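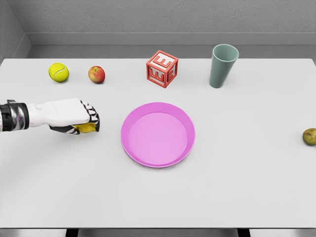 House rules for simulated tabletop work have been through three drafts at Lillusgate, and the third is the first that fits on a page. The trouble with the other two was that they were written by people who had not watched many runs. Draft one said a grasp counted "when the object is held", which sounds fine until you have a fist closed so tightly that only a lumpy sliver of yellow shows between the fingers, and two grown adults disagreeing over whether the word is held, enclosed or squashed. We now say "enclosed and clear of the table", and if you can't tell which, you write "unclear" and get on with your afternoon.

What follows is a short gallery to go with the rules, put up by Wiremu Tipoki and me in December, when the heating was off and the scoring room was the warmest one going. The numbers in brackets are the rule numbers. There are 37 of them, down from 127, and we'd like it noted that the cull was not painless.

Name the thing by its plain name (rule 4). A tennis ball is a tennis ball. A cup is a cup, and does not become a "vessel" on account of being in a report. Fletcher Merrick's draft had "graspable target, citrus type", and he has been spoken to.

Leave the bystanders alone (rule 9). The apple, the letter block and the plate belong to the layout. If any of them shifts during a run, that goes in the notes even when the run is otherwise lovely. Especially then, since lovely runs are the ones people stop checking.

Say where the hand is, and leave what it wants out of it (rule 12). "Over the lemon, palm down, fingers slightly curled" is a position. "Going for the lemon" is gossip. 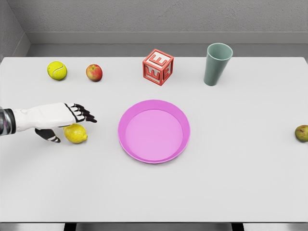 Aisyah Khoo wrote in to object to rule 12, on the grounds that a scorer who refuses to guess at intent will miss the runs where the controller had the wrong object in mind all along. She would like a separate column for suspected intent, filled in after the position is logged and never before, and with the scorer's initials against it. She also asked whether 37 rules was still over thirty too many.

The column is in. The initials are in as well, and suspicion has become noticeably less popular.

Near is not touching (rule 15). A thumb tip close to the tabletop is close to the tabletop. Contact gets logged from the contact record, and your eyesight, however good, is not the contact record.

Don't tidy the layout between runs (rule 21). A pear at the far edge stays at the far edge, looking lonely. Move it in for the sake of a nicer picture and you have started a new layout, which needs a new number and a form that Vaughan Ashby designed, so you have been warned.

Corrections to the usual address. Rule 22 is still being argued about and will be posted when it stops.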